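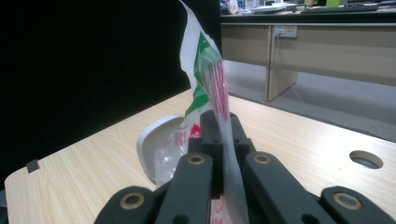
Tuvetti Water Softeners: Frequently Asked Questions

Which model do I need?
The Tuvetti 6 is sized for homes with one bathroom. The Tuvetti 6L has a larger resin tank and suits homes with two or more. Both use the same control valve and the same salt.

Where should the unit be fitted?
On the rising main, after the stopcock and after the branch to the kitchen drinking tap. The unit needs a level floor, a drain within reach of the waste hose and protection from frost. Leave 400 mm clear above the lid for loading salt.

What water pressure is required?
Check the rating plate inside the lid. If the supply exceeds the upper limit, fit a pressure reducing valve upstream of the bypass.

Does it need electricity?
No. The valve is driven by water flow. Regeneration starts once 1680 litres have passed through the tank at the factory setting.

How do I change the setting for harder water?
Close the inlet, lift the lid and turn the grey dial to the figure given for your area in the hardness table. Open the inlet slowly. The new setting applies from the next cycle.

Which salt can I use?
Block or tablet salt made for water softeners. Do not use table salt, rock salt or dishwasher salt. Do not mix blocks and tablets in the same cabinet.

The water tastes salty. What is wrong?
The rinse stage has probably been cut short. Check that the waste hose is not kinked, then run a manual regeneration. If the taste remains, close the bypass and contact Bavance, our service agent.

Can I use softened water in the garden?
It is not advised for plants. Outside taps should be taken from the hard water branch.

Are parts for the older Dagdag range still sold?
Seals and brine floats are. Valve heads are not, but adaptor kit 1889 allows a current valve to be fitted to a Dagdag tank.

How long is the guarantee?
Six years on the resin tank and two years on the valve, from the date of purchase.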